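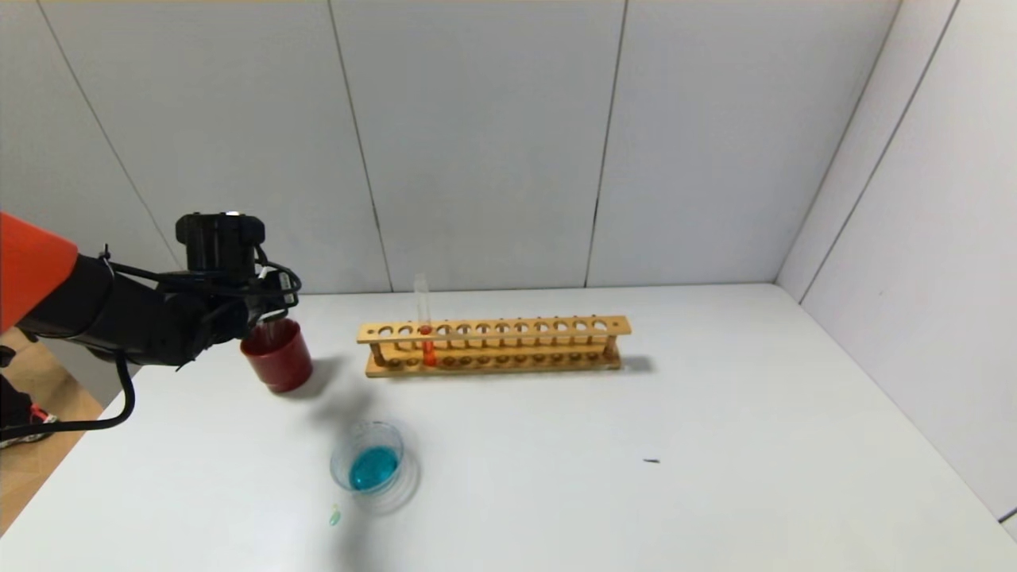
Anjani Majimbun
January 2019

1/ A thread about the robot at work, since three separate relatives asked me over the holidays whether it had taken my job yet. It has taken part of my job. It took the part where I pour things.

2/ For anyone new: I work in the color lab at Vemomon. We make liquid dyes for people who color things other than walls. Craft kits, bath stuff, a very demanding line of fake cocktails for shop windows. I've been there 11 years and for most of them the lab was four people, two sinks and a radio.

3/ What we did all day was mix, pour, look, write down, rinse. A new shade might need 40 test pours before sales stopped making the face. You got a forearm out of it. Mine is gone now. I have the arm of a person who types.

4/ The arm came in April. It's officially called Skiso, after the project, because management named the project before they knew what it would be. People tried to give it a nicer name for a week or so and then gave up. You don't nickname the photocopier either.

5/ It lives at a white table with white walls. The white is for color reasons and I did ask for it myself, so I can't complain that it looks like a dentist's office designed by a fridge.

6/ First surprise: how much of my job was knowing where stuff is. I used to put a rack down wherever there was room. Skiso would like the rack where the rack goes. We had a whole meeting about where the rack goes. I have opinions about the rack now that I would not share on a date.

7/ Second surprise: it is slow. I'd pictured a blur. It goes at the speed of a man carrying soup past his mother-in-law. I timed myself against it once, when the others were at lunch, and I beat it easily, and then I had to go sit down and it started the next one.
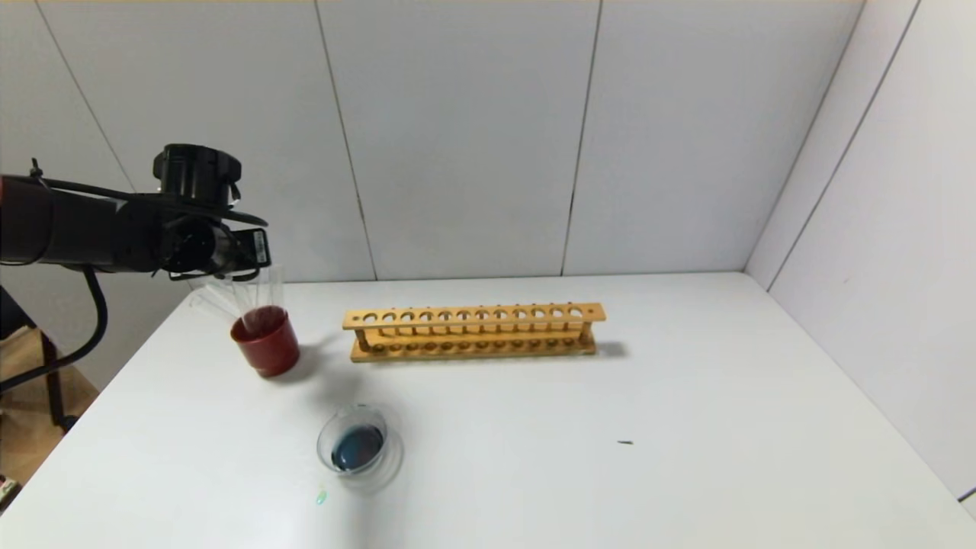

8/ Cup to cup is the move we spent longest on. Tilting a cup is something you learned when you were two. Now write it down for somebody who has never had a wrist. How far over? Over what? Stop when? I wrote "until it looks right" in the first draft of the instructions and the integrator very kindly asked me to step into the hallway.

9/ So I wrote it properly. Height, angle, pause, come back up, wait for the drip. The final version is nine pages and it's the only thing I've ever written that anybody follows exactly.

10/ The drip has its own page. There are still drips. I wipe them up. My title has gone from Color Technician to Process Lead, and I'd say a fair amount of the leading is done with a paper towel.

11/ OK, the part my relatives really wanted. Did people lose their jobs. Four of us before, four of us now, but it's not the same four jobs and I don't want to be cute about that. Two moved over to matching, one went to days in the warehouse because she hated the screens, and they didn't hire anyone under us last year. That last one is the bit I think about. I came in as the kid who rinsed the tubes. There's no kid now.

12/ I said so at the all-hands. The answer was that we're "growing the role upward." I've looked up. It's mostly ductwork.

13/ Good things, because there are some and I'm trying to be fair. My shoulder stopped clicking. I've had one orange thumb since summer, where I used to have a set. Notes are legible because I'm not writing them with a wet glove on.

14/ And it's the same every time. When Abou Zeid (big customer, buys the cocktail colors, returns things for sport) sent back a batch last fall saying the coral had drifted, I could pull the test record and show them pour by pour. Old me would have had a notebook with a stain on it and a strong feeling.

15/ They kept the batch! It was their window lights. I've told this story to everyone in the building and also to a man at the bus stop.

16/ The range we're on at the moment is Tania, which is a coral, a red and a turquoise that the brochure calls "lagoon." The whole range took 2000 in rack parts and glassware before the first bottle, according to a spreadsheet I wasn't supposed to be copied on. Over 700 of that was glass. I'd like it noted that I broke glass here for a decade for much less. 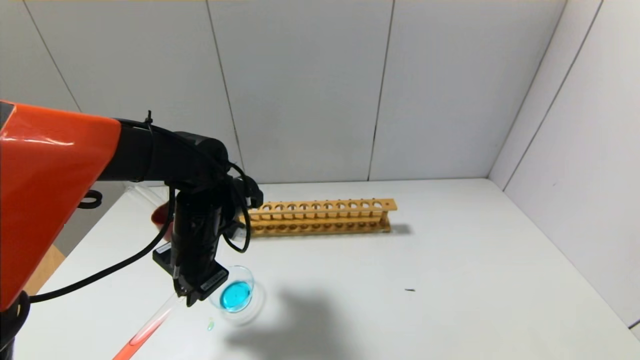
Tube in hand, turquoise waiting its turn.

17/ Things I do now that I didn't do before: stand next to a table with my arms folded. Say "hm." Restart it when it has lost interest in a tube. Move a cable so it hangs the way it likes. Explain to visitors that no, it can't see them, and no, it wouldn't wave.

18/ Things I still do: decide. It'll pour whatever I tell it to all day long and has no view on whether the result is a nice coral or the color of a sunburned knee. I look at the thing and I say again, less, again, stop. My supervisor says that was always the real job. Maybe. It felt like one job when I was doing both.

19/ I also miss being bad at it, a bit. The best blue we sell came from somebody reaching for the wrong tube after a birthday lunch. We still get a slip now and then, but these days it comes with an error code and the run stops before you find out what you made.

20/ So I put in a request for an hour on Thursdays, by hand, at the old sink, no instructions. I called it "exploratory formulation" on the form. Approved the same day. I should have been using words like that for years.

21/ Bringing the radio back too. If anyone has the charger for it, it's the one with the tape around it, it was in the second drawer.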